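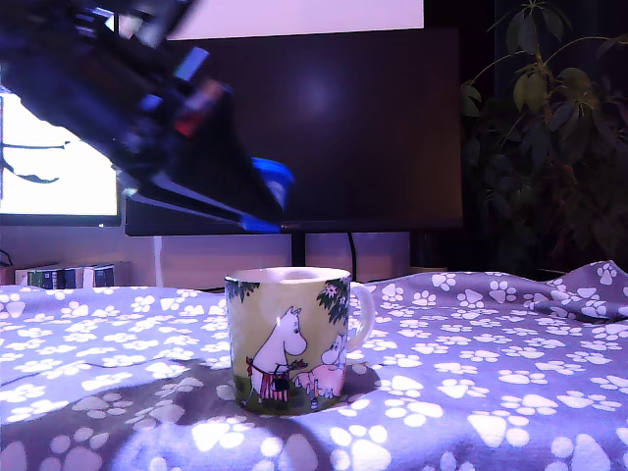
One student's note from last term asked why we spend a whole session on body panels when everybody signs up to hear about engines, and whether a fender wasn't just a fender.

It's a fair question, and I've thought about it more than I probably should have! My reply is that the panels are where a small carmaker spends its money first, and very often where it runs out. So please bear with me for Session 2, which is all about low-volume bodies and how they get made.

Reading time: 8 minutes with the extra sheet

Hand-formed aluminum

Take the Flarkstead coupe, our main case for the term. The builders made 29 cars, all in aluminum, with each panel shaped over a wooden form called a buck. A buck costs very little next to a set of steel press tools, and you can change your mind about a curve in an afternoon (they did, more than once, and the early cars have a noticeably flatter tail). The trouble comes later. A door from one car won't drop neatly into another, so anyone repairing a Flarkstead today has to fit the new piece by hand.

Fiberglass

The Dendara roadster went the other way. Fiberglass is laid into a mold, left to cure and then trimmed, and a decent mold will give you a good many bodies before the surface starts to go. Dendara planned on 1000 cars and sold far fewer, but the molds survived, and that is why you can still get a correct nose for one. Look for fine cracks around the hinges, where the load gathers.

Pressed steel

Pressing only makes sense when you can spread the cost of the dies. Kobori set its own line at 2000 bodies, and below that figure it bought doors and glass from a larger maker and designed the rest of the car around them. You'll see this trick again and again once you start looking at door handles.

For next time, read the Etach chapter in the course pack and bring a sketch of one panel you would borrow from another car. Rough pencil is fine, and I mean that.

Questions: course office, weekday mornings | © Coachwork and Car Design course notes | Back to top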